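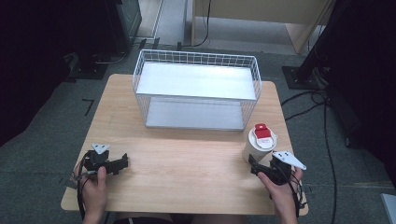
# How does soap work?

By Afia Baidoo, for the Movden Library science pages

If you rinse a greasy plate under the tap, most of the grease stays where it is. The water runs over it and down the drain. Add a squirt of detergent and the grease comes off. To see why, you need to know a bit about water, a bit about oil, and why the two don't mix.

## Water sticks to itself

Everything around you is made of tiny pieces called molecules. They are far too small to see, even with a school microscope.

Water molecules pull on each other. You can see this when a drop of water sits on a leaf in a little dome instead of spreading out flat. The molecules at the top of the drop are being pulled in by their neighbours. Scientists call this **surface tension**. Some insects are light enough to stand on it.

Oil molecules don't pull on water molecules very much. When you pour oil into water, the water molecules hold on to each other and the oil gets left out. It floats on top because oil is lighter than the same amount of water.

## A molecule with two ends

A soap molecule is long and thin, a bit like a tadpole. Its head is attracted to water. Its tail stays away from water but mixes well with oil and grease.

When soapy water meets a patch of grease, this happens:

1. The tails poke into the grease.
2. The heads stay outside, in the water.
3. More and more soap molecules crowd in, until a small blob of grease is surrounded.
4. The blob lifts off and floats away when you rinse.

A blob wrapped up like this is called a **micelle** (say "my-sell"). The grease is still there inside it, but now the water can carry it off.

Scrubbing helps too. It breaks the grease into smaller bits, so the soap can get around them faster. Warm water makes many fats softer, and that speeds things up again.

## Try it: the pepper trick

You will need a wide cup or a bowl, some water, ground pepper and one drop of dishwashing liquid.

- Fill the cup nearly to the rim with water.
- Sprinkle pepper over the top. Most of it will float.
- Put the drop of dishwashing liquid on your fingertip.
- Touch the middle of the water.

The pepper rushes out to the sides. The soap has weakened the surface tension in the middle, so the water near the edge pulls harder and takes the pepper with it. Wash the cup well before you try again – even a little leftover soap will spoil it.
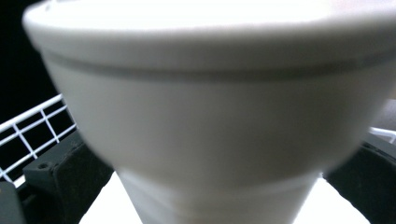 ## Who made the first soap?

We don't know who made it first. People in Babylon, in what is now Iraq, were making something like soap more than 4000 years ago. They boiled fats with ashes. Ashes contain chemicals that change fat into soap, and soap makers still use the same kind of change today, with purer ingredients.

For a long time soap was mostly used for cleaning wool and cloth.

## Does soap kill germs?

Some of them. Certain viruses, including the ones that cause flu, have a fatty outer layer. Soap tails can push into that layer and break it open. Other germs are tougher, but soap helps lift them off your skin so they go down the drain.

This takes time, so wash for 20 seconds and get between your fingers and under your nails.

## Words to know

**Molecule** – a tiny piece of a substance, made of atoms joined together.

**Surface tension** – the pull that makes the top of water act like a stretchy skin.

**Micelle** – a ball of soap molecules with their tails pointing in.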